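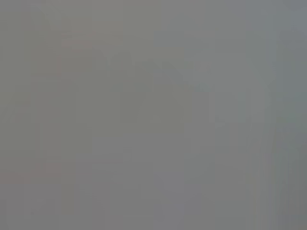 Allum Group, Department of Machine Learning, Demthorpe Institute

Search this site Go

# Bikness Tabletop Set: Data Card

Version 2, 14 July 2020

## Contents

The set holds up to 400 recorded examples of short tabletop tasks, gathered for training a policy that learns from demonstration. Each example pairs a head view with a wrist view. Objects are ordinary household goods, such as fruit and baskets, placed on a white table.

## Collection

Each task is given to the operator as one written sentence. Objects are set out again by hand before every example, and their positions are varied.

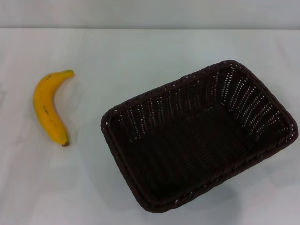 Basket angle is varied as well. Recordings are stored in seven folders, one per task, with the written sentence kept beside the video.

## Known limits

Wrist views may carry very little detail. They are kept in the set and are not sharpened or recolored. Users who need clear object outlines should rely on the head view.

## Use

The set is released for research. Work that uses it should cite the Manninen report. Corrections are collected for the October release.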